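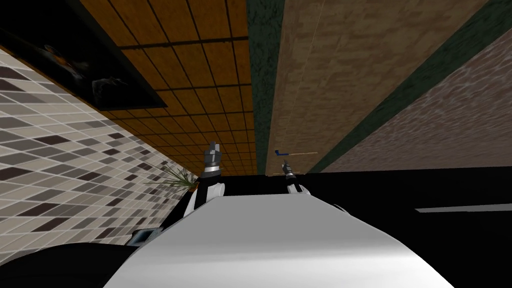 The Last Ferry Out of Plitport

Missed it. Of course I missed it. Ran the whole length of the pier with my bag open and a sock hanging out, and the ramp was already up.

The ticket man didn't look at me. Pulled down his little window. Then pushed it up again, two inches.

"Next one's March," he said.

"March?"

"Ice."

Window down.

So. January, Plitport, one bag, 23 dollars. My sister on the other side in Conora with a cake in the oven and our mother's house half packed. I'd told her I'd be there. Told her twice. She'd said sure you will, in that voice.

I went into the diner because it was lit. Coffee, pie I didn't want. The waitress had a radio going low, somebody reading out the depths along the channel like a bedtime story. Nine feet. Six feet. Nine.

"You the one who missed it?" she said.

"Word gets around."

"I saw you run." She topped up the cup. "You run like my brother. All elbows."

I asked was there any other way over. There was the road, she said, up through Akl and over the top of the bay, but the road was a whole day and that was with a car. Did I have a car. I did not have a car.

Man at the end of the counter, hat still on, hadn't said a word. Now he said, "Betex truck goes at two."

"Two in the afternoon?"

"Two in the morning. Road salt. Takes it up to Akl, then around. He'll want somebody to talk to or he falls asleep."

The waitress gave him a look. He went back to his eggs.

I called my sister from the phone by the restrooms. Rang and rang. When she picked up I could hear tape coming off a roll, that long screech.

"You missed it," she said.

"I'm coming by road."

Nothing. More tape. Then, "Do you want the blue dishes or not, becuase I'm wrapping them now."

I'd forgotten the blue dishes. The chipped one that was always mine, the one Mom kept giving me anyway, even after, even when I was forty and only there for the weekend.

"Yeah," I said. "I want them."

"All of them?"

"Just the one."

She put the phone down on something hard. Didn't hang up. I stood there and listened to her moving around that kitchen, drawers, paper, the back door sticking the way it does in the cold, untill my change ran out.

At two the truck came down the hill with one headlight. The driver leaned across and shoved the door open. Heater roaring, crumbs all over the seat.

"You talk?" he said.

I threw my bag up and climbed in after it.

"What about?" I said, and he put it in gear.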